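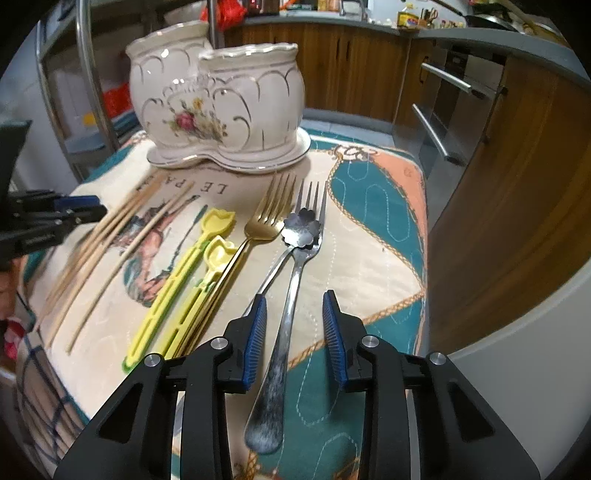 How to Clean Old Silver Forks and Spoons at Home

Written by Leokadia Sobczak, March 2021

My grandmother left me 36 pieces of flatware, and for many years I was afraid to touch them. Then I learned the method with foil and baking soda from my neighbor in Turthorpe. It is simple, but please read all the steps before you begin.

What you need: aluminum foil, baking soda, salt, a glass dish, hot water, two soft cloths.

1. Check that the piece is solid silver or silver plate. Steel will not change with this method. Do not use it for knives with glued handles, as hot water can loosen the glue.

2. Wash everything with dish soap and rinse well. Grease stops the cleaning.

3. Cover the bottom of the dish with foil, the shiny side up. Lay the forks so that each one touches the foil.

4. Sprinkle one spoon of baking soda and one spoon of salt. Pour in the hot water slowly. You will notice a smell like eggs, this is normal.

5. Wait five minutes, then turn the pieces over. Very dark ones may need a second bath with new foil.

6. Rinse and dry at once. Go between the tines with a corner of the cloth, there the water likes to stay.

If your pattern has dark lines in the deep places, do not use the bath. It takes away these lines also, and I was sorry about one sugar spoon. For such pieces I use a silver cream and a cotton swab.

Shares: 23
Comments: 2

Related
How to Store Silver Without Tarnish
Removing Wax from a Tablecloth
Washing Wooden Spoons the Right Way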